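Open Days Should Show the Boring Part

I went to the open day at Darko in May expecting to be bored. The company works on software for household robots, and it rents a floor in the old Vasach building, two stops past the end of what I would call downtown. A friend, Mareike Rothe, had put my name on the list. I write a column on consumer products, mostly kitchen things and vacuum cleaners, and she thought I should see what was coming.

I have been to a fair number of robot demonstrations. They tend to go the same way. There is a stage or a roped-off square of carpet. A machine walks out, waves, picks up a bottle, hands it to someone in the front row, and people clap. Two years ago I watched a robot fold a T-shirt under the brand name Tikitwood, and the T-shirt was always the same T-shirt. When I asked if I could hand it my scarf, a man in a headset told me the session was over.

Darko had a stage too, and an arm on it that sorted colored cups. It was fine. It took 11 minutes and one cup fell on the floor. But most of the afternoon was given to something else, and I think other companies should copy it.

They showed us how the teaching gets done. A person holds a gripper in the hand, with a camera mounted on it, and does a chore with it. Open the jaws, go down, close, lift, carry, let go. The recording goes into a pile with many other recordings, and the software learns from the pile. There was a long table with grippers we could try, and a row of screens with footage from ordinary homes. Algirdas Sepp, who runs the collection side, talked over the footage for close to an hour without slides. He has a flat way of speaking and did not try to sell us anything.

The chores were the dullest ones you can think of. Clearing a table. Moving shoes. Picking up trash and getting it into a wastebasket. We watched one trash recording in a bedroom and then he ran it again at half speed so we could see the approach.

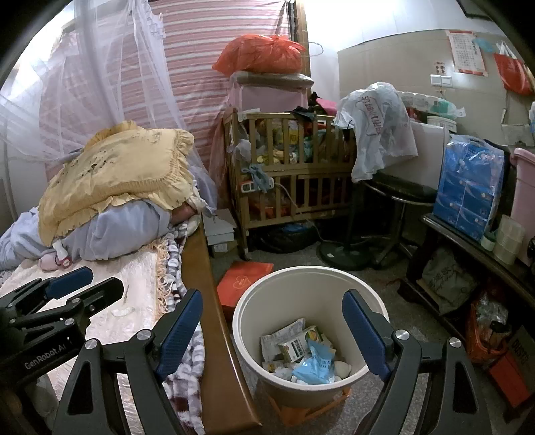

Sepp said the company throws out a large share of what comes in. Sometimes the hand moves too fast, sometimes the camera loses sight of the jaws. He showed a few of the rejects. In one, a person tried to pick up a candy wrapper 37 times. He had left all of it in, and after a while the room started rooting for the wrapper.

I learned more from that than from any finished robot I have seen. A demonstration on a stage tells you what a machine can do when everything has been arranged for it. It doesn't tell you what the makers think a home looks like. If they think a home is a gray couch and one plant, they will build a robot for a gray couch and one plant. My own bedroom has a chair that has not been sat on since winter because it is full of clothes. Most bedrooms I know have something like it. People store things under things. They keep bags inside bags. A baby arrives and half the floor goes.

So when a company shows me rooms that people live in, with trash that is the kind of trash people have, I take it more seriously. It may still fail. At least it is failing at the right job.

There were objections in the room, and I don't want to skip them. Rosemarie Harms, a retired home nurse who sat next to me, asked whether the people in those homes understood who would be looking at their bedrooms. Sepp said that everyone signs a form, that faces are removed, and that a household can ask to have its recordings deleted. She asked how many had done so. He said nine. She asked whether the form was written in language her former patients could follow, and he said he would have to look at it again. I thought that was a weak answer. A bedroom is private even with no one in it. You can tell a lot about a family from what is on the shelf and what is on the wall, and taking out the faces leaves all of that in. If companies want to show this footage to visitors like me, the form should say so in one short line at the top.

The other objection was about work. Imke Buschmann, who cleans offices and had come with her daughter, wanted to know what the people holding the grippers are paid. This got a better answer. The rate was on a sheet by the door, along with the length of a shift and the breaks, and Sepp read it out. It was more than she makes. She said so, and then she asked where to apply, and she was not joking. I saw her fill something out before she left.

I tried the gripper myself. It is harder than it looks. Your wrist wants to turn and the jaws don't care what your wrist wants. I needed four tries to lift a paper cup without crushing it. A boy of maybe ten did it on the first try and then did it again to make sure I had seen.

What I would change is the order. The arm with the cups came first, and a third of the visitors left after it, thinking they had seen the show. They had coats on before Sepp started talking. Put the footage first. Put the grippers near the entrance. Leave the arm for the end, for anyone who still wants it, and let it drop its cup.

I would also like to see other firms do the same with their own material. Mekov has been promising a home robot for as long as I have had this column, and I have been to three of its events, and I still could not tell you whether anyone there has looked inside a full closet. I wrote to ask if I could see some of their training recordings. Roswitha Hinrichs from their press office wrote back the same afternoon, very politely, and sent me a link to a video of the robot dancing.

The next Darko open day is in the fall. Sign-up is free and the building has an elevator. Harms told me she plans to go back and ask about the form.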